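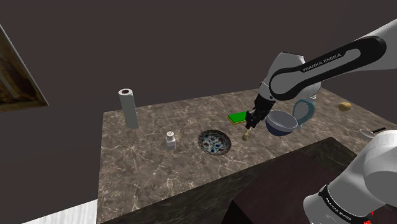
Zutilville Community Boards > House and Garden > Kitchens
Thread: Stone benchtops - seal it, live with it, or run?

gravelrash
We get the keys to a place in Zutilville in May and the kitchen has marble benchtops. My partner is in love. I cook with turmeric and have the reflexes of a wet towel. Quote from Dasex to strip and reseal the lot is $453, which seems either very cheap or very suspicious. Has anyone here lived with marble for more than a honeymoon period? Should I pay for the sealing or start a fund for its replacement?

tepidkettle
Eleven years with ours. It has rings from glasses, a dull patch where someone cut lemons for a party, and a stain shaped a bit like Tasmania that we suspect is beetroot. I stopped minding in year three. My mother-in-law has yet to reach year three.

Bram_ble
Sealing does not stop etching. I will keep typing this until the forum closes my account. Sealer slows down stains, meaning oil and wine and your turmeric soaking in. Etching is acid eating the polish, and it goes straight past the sealer. Lemon, vinegar, tomato, most of what makes food worth eating.

gravelrash
So I'd be paying $453 for protection against half of my cooking.

Bram_ble
The yellow half, yes.

nine_volt
Disagree with the doom. I do mine myself with a bottle of Zullham stone sealer, $79, and there's enough in it for three or four goes. Wipe on, wait fifteen minutes, wipe off, leave overnight. Put a few drops of water on the stone first. If it goes dark underneath after ten minutes it needs doing, and if the drops just sit there looking smug then put the bottle back in the shed. Mine wants it once a year.

possumwatch
Used the same stuff and got a haze I could write my name in. Took a whole long weekend to buff out.

nine_volt
You left it on too long.

possumwatch
I left it on for the time on the label.

nine_volt
In summer? With the windows shut?

possumwatch
I wasn't aware I needed a barometer to clean a kitchen.

tepidkettle
Going back to the original question, what finish is it? Ours is honed, so the etching hardly shows unless you crouch and squint along it like you're lining up a putt. If yours is polished you'll see every mark, particularly under those little downlights everyone put in.

gravelrash
Polished. With the little downlights.

tepidkettle
Ah.

Shukla_fan_club
Ring Shukla Stone out past the tip. They came and honed our polished top in place, took a day, and charged us $300 for the island. Dust sheets everywhere and the bloke had firm opinions about our splashback, but it's been bliss since. I'd take that over paying anyone to put sealer on. Any adult can put sealer on.

possumwatch
Present company excepted, apparently.

Bram_ble
$300 for an island is low. Was that years ago?

Shukla_fan_club
Couple of years. Small island. More of a sandbar.

ohm_sweet_ohm
Contrary view: rip it out, sell it second-hand and put in laminate. I got $200 for ours off the classifieds and the buyer brought his own trailer. Nobody has said "mind the bench" in my house since. I can put a hot pot down - on a trivet, I'm not an animal - and cut a lime wherever I please.

tepidkettle
$200 for marble! Did he wait until he was round the corner before he started laughing?

ohm_sweet_ohm
It had a crack at the sink. He knew about the crack. We were both at peace with the crack.

Bram_ble
Whatever you decide, no vinegar spray, no cream cleanser, and none of those bathroom mould things. Warm water, a drop of dish soap, soft cloth, dry it after. And stay off the green scourer side of the sponge if you want to keep the polish.

possumwatch
The haze laughed at the green side, for what it's worth.

Bram_ble
Please tell me you didn't.

possumwatch
It was a long weekend.

gravelrash
Update. Did the water drop test at the final inspection while the agent pretended to take a phone call. Dark patch in under five minutes right beside the cooktop, drops sat up fine everywhere else. Partner has agreed to a chopping board the size of a door. I've asked Dasex if they'd do the cooktop end only, and I've left a message with Shukla about honing. The turmeric has been assigned to the laundry bench.

nine_volt
Just buy the bottle.

possumwatch
Do not buy the bottle.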